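Participants wanted: gripper comparison in simulation

Wukeo is looking for 8 people to help compare two gripper controllers, Kallik and Trerkov. You will steer a simulated robot arm from a desk and try to pick up everyday items such as a mug, a mesh cup or a lettered block. No robotics experience is needed.

A session takes 140 minutes, breaks included. You must be 18 or older and comfortable using a mouse and keyboard. Sessions run in December in the Rajan building, Room 3918.

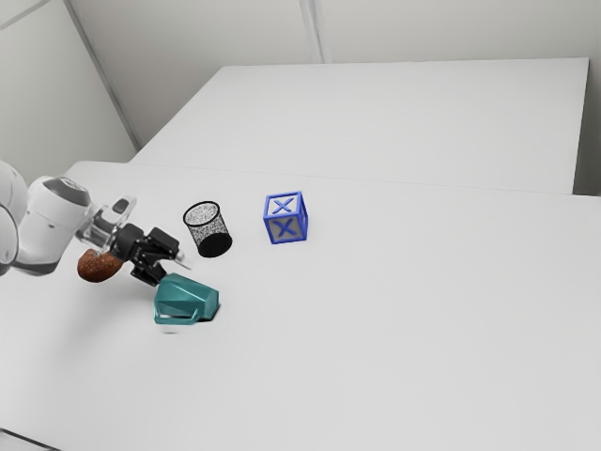 You will use both controllers and fill out a short form after each one — we want to know which felt easier and where you got stuck. To sign up, write to Perihan Gezer at the Wukeo front desk and list the mornings you are free.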